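From my desk: paint, patience and the back hallway

Well, the hallway is finally done! If you've been reading this newsletter since the summer you'll know I've been going on about that hallway forever, and I can now report that all 131 feet of the upstairs corridor at Bondton have a fresh coat on them, baseboards included. I still have some of it in my hair.

The big question was color. Tincuța Crăciun wanted something pale that would bounce the light down to the far end, and I wanted a deep blue (I always want a deep blue, ask my sister). We taped up sample cards for two weeks and asked everyone who walked past to put a sticker on their favorite. We got 143 stickers, which is more than we get for anything, including the cake vote. Pale gray won by a mile. I was a good sport and only sulked through one lunch.

What I hadn't understood is how much gray changes over a day. In the morning ours is nearly lilac, by three it's gone the color of oatmeal, and under the old bulbs at night it looked like a parking garage. Iman Abdel Hamid told me to swap the bulbs before I touched the paint again and she was right. We put in warmer ones and I haven't complained since. So if you're painting at home, buy the bulb first, live with it a few evenings, and then go pick your can. 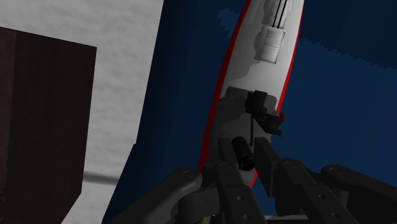 Pale gray, dark blue and a little red, all in one place.

I did get my blue in the end, by the way. The reading nook by the stairs is a proper navy now, two coats, and I painted the inside of the bookshelf to match. It took me most of a weekend and a whole audiobook. A few of you have asked whether a dark color makes a small space feel smaller, and I suppose it does, but it's a nook! You go in there to sit under a blanket with a mystery novel. Small is fine.

Money, for those who like to know: the whole job came to $683, and $80 of that was tape and drop cloths, which stings a bit. I'd buy the good tape again though. The cheap roll I started with pulled a long strip of old paint off the door trim and I had to sand the whole side down, muttering.

We have most of a can of gray left over, plus a half can of the navy with the lid hammered on tight. If you've got a closet or an old chair that needs cheering up, come by and take some - bring your own jar. I'm usually in until five.

Next up is the kitchen at the Timimstead end, where the cabinets are still that mustardy yellow. Tincuța likes them. I'm putting the sticker sheet up in November and we'll see who else does.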